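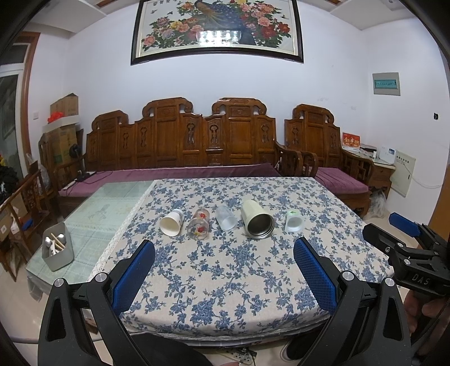 How often should I change the finger pads on a hand-held gripper?

chowdary_bench
Ours get shiny near the tips and then smooth cups start to slide. Is there a set number of hours?

liltport30
Go by wear. We look at the pads every 30 hours of use and swap them when the texture is gone at the tips. Change both pads on a gripper together or the jaws close off center. Clean the jaw with alcohol and let it dry before the new pad goes on. Check the jaw screws while you're there, snug only.

casari952
we get about 4 weeks out of a set. wiping them with a damp cloth at night helped more than anything

berstead_k
Same slipping on mine but it was a loose screw at the joint, the pads were fine. Check that first.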